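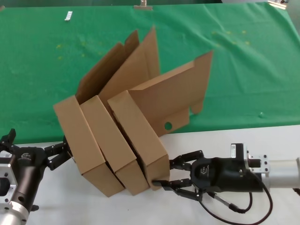 Teaching a speech model to say "I don't know"

Jummai Ajayi has spent two years on Clolitell, a program that turns recorded speech into text. Her team at Kavano trains it on phone calls, many of them noisy.

The hardest part, she says, was getting the network to admit doubt. "The first version always gave you a word. It could be a cough, it still gave you a word."

The team now has 10 listeners mark every unclear passage by hand. When seven or more disagree with the model, the clip goes back into training. "It's slow work – we get through 100 clips on a good day," Ajayi says.

She does not expect larger networks to fix the problem. "A bigger model guesses better. It still guesses."

Asked about accents, she says results are uneven and that older speakers fare worst. Adaeze Ojo joined in December to collect more of their recordings. The next version will leave a blank where the model is unsure.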